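I came home from the Clullix open day with one good tip for the drying rack, and I do wish I'd had it years ago - hold a plate by opposite rims, level, and only then think about where it goes. The two arms at the demonstration did just that with a yellow plate (it had a little bear on it, very sweet!).
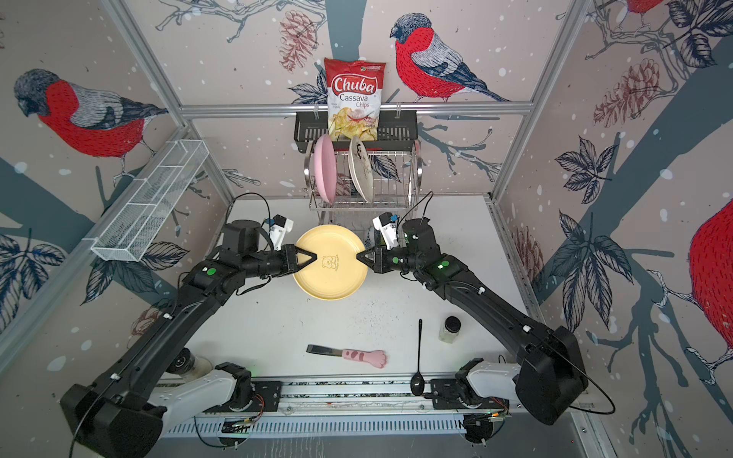
Myfanwy Gwilliam wrote to say she stands her plates big ones first, and hasn't chipped one since June.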